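Ripening and Storing Avocados for Group Meals
Karkell Food Services, Kitchen Guidance
Last reviewed 18 Oct 2024

This page sets out how kitchen staff should receive, ripen and store whole avocados. It applies to the Dradska and Lakivard kitchens. Cut fruit is covered on a separate page.

Step 1. Check the delivery
Open each case on arrival and compare it with the order sheet. Return fruit with split skin, mold at the stem end or deep soft spots. Record rejected cases on Form 569 and keep the driver's copy with the invoice.

Step 2. Sort by firmness
Wash and dry your hands. Hold the fruit in the palm and apply gentle, even pressure. Do not press with the fingertips, as this bruises the flesh. Sort into firm, yielding and soft. Skin color may be used as a guide for pebbled varieties, but it does not replace the pressure check.
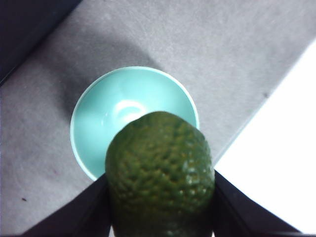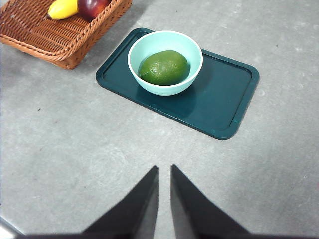

Step 3. Ripen firm fruit
Keep firm avocados at room temperature, out of direct sunlight, in a single layer. To speed ripening, place them in a paper bag with a ripe banana or apple and fold the top over. Check the bag each morning. Do not use sealed plastic bags.

Step 4. Refrigerate ripe fruit
Move yielding fruit to the refrigerator once it is ready. Whole ripe avocados should be used within 2 days. Soft fruit goes to the prep station for same-day use in spreads and dressings.

Step 5. Label and rotate
Mark every container with the date received and the date moved to cold storage. Place newer stock behind older stock. Kitchens serving more than 400 meals a day should stagger deliveries so that the whole supply does not ripen together.

Orders for the May menu must be entered 10 working days in advance.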